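Practical 6: Comparing Grippers on Mixed Small Items
Handling and Grasping, course notes. Tutor: Bohdana Pylypenko

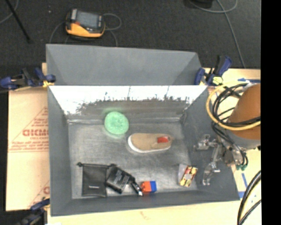
Welcome to my favourite session of the course! Up to now you have picked up one object at a time, usually a block, usually placed where you wanted it. From today the items share a bin, and the choice of gripper starts to matter a great deal. Think about how different the problems are in one small load: a slip-on shoe offers you a sole, a toe and an opening at the heel, a drawstring pouch lying flat offers hardly any height at all, and the small orange-red and blue block sits close to the near wall, so one finger has to get down between block and metal. Same arm, same bin, and three quite separate conversations about finger shape.

What we are comparing
Each group gets two grippers. The Favex is a parallel jaw with stiff fingers and swappable tips. The Gilberg has jointed fingers that wrap a little as they close. Please read the quick sheet for both before you touch the controller, as the open and close commands have opposite signs and somebody gets caught every year (last September it was me).

Run 21 attempts per gripper, with the same items in the same starting layout. Sketch the layout first. Marisol Olvera's group last term drew theirs on squared paper and it saved them a whole afternoon when they had to repeat a set.

Scoring
A pick counts as a success if the item clears the rim and stays held for 4 seconds. Write down failures by type:

Slip – the fingers closed on the item and lost it.
Miss – the fingers closed on nothing.
Wall – the gripper or wrist touched the side of the bin and you stopped.
Double – two items came up together.

Doubles are great fun to watch but they are still failures. If an item moves during a failed attempt, leave it where it lands and carry on. Only reset the layout when you change gripper.

Approach angles
Straight down is the obvious choice and it will do for most things in the middle of the bin. Near the walls, try turning the wrist so that the fingers close along the wall instead of across it. Remember that sloping walls take away room at the bottom, so a path that looks clear at the rim may not be clear lower down. Driss Tazi worked through this geometry in lecture 4 and his diagrams are worth having open beside you.

For flat, soft items, try a pinch: come down with the fingers nearly closed, press lightly, then close. The Gilberg is surprisingly good at this. I didn't believe it until Fulgencio Figueroa showed me his log with only one slip in it!

Cables
Before the first run, jog the arm slowly to all four corners of the bin and watch the cable loops at the wrist. They need slack at full reach, and they must not drag over the rim. Check the clamps too. A bin that creeps a few millimetres between attempts will quietly spoil your comparison.

Writing up
Two pages, one table per gripper, and a paragraph on which items separated the two designs. I'm much more interested in that paragraph than in your overall percentage. Hand in to Xóchitl Barajas by Monday, March 24, 2025.

Further reading: chapter 6 of the course reader, up to the section on fingertip materials.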